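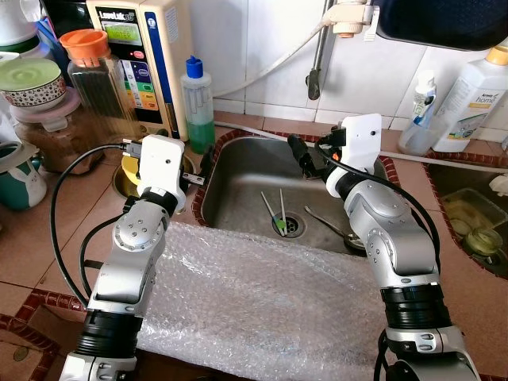
One reader of the first draft objected that a rehearsal take and an album take of the same song should never share an identifier, as version 1 had them do. The identifiers were split in the current release, and any script written against version 1 will need changing.

Kirnlow Session Notes, version 2
Data card

Summary
Kirnlow is a catalogue of take-by-take recording metadata for independent instrumental music. It holds 1,432 take records from 15 albums. There is no audio in the release. Each record gives the tempo, key, tuning, microphone list and edit history of a single take, as written on the session sheets and then typed up.

Sources
The sheets come from two studios, Orum and Trirkeo. Orum supplied paper sheets, which were scanned and typed by hand. Trirkeo supplied spreadsheets exported from its booking system. The two studios do not use the same terms. Orum writes "keeper" where Trirkeo writes "master", and both are stored as "selected".

Files
takes.csv — one row per take
albums.csv — one row per album, with label, format and track order
mics.csv — one row per microphone placement, joined on take_id
terms.txt — studio terms and the values they were mapped to

Fields in takes.csv
take_id: album code, track number, take number, stage letter
stage: R for rehearsal, A for album, O for overdub
tempo_bpm: as written on the sheet; blank if played without a click
key: tonic and mode; blank for untuned percussion
tuning_hz: reference pitch, blank if not noted
length_s: length in whole seconds
status: selected, spare or rejected
edit_note: free text, spelling left as found

Processing
Sheets were typed twice and the two copies compared. Where they differed, the scan was checked again. Crossed-out values were dropped unless no later value was given. The Baidoo tool was used to find repeated rows, and 300 were removed before the count in the summary was made. Most were overdubs that Trirkeo had exported under both the old and new track order.

Known problems
Key is unreliable for drone pieces. The Orum sheets tend to give the lowest string as the key, whatever the piece does above it.
Six albums have no microphone data at all. Their take_ids do not appear in mics.csv, so an inner join will lose them.
Lengths from Orum include the count-in. Lengths from Trirkeo do not.
Track titles changed between recording and release on several albums. The title in albums.csv is the released one — edit_note may still use a working title.

Use
The catalogue suits work on studio practice, take selection and tempo drift across a session. It should not be used to rank players or engineers, and all names have been taken out of edit_note.

Changes since version 1
Stage letter added to take_id
tuning_hz moved from albums.csv to takes.csv
Blank tempo no longer stored as 0

Next release is planned for December.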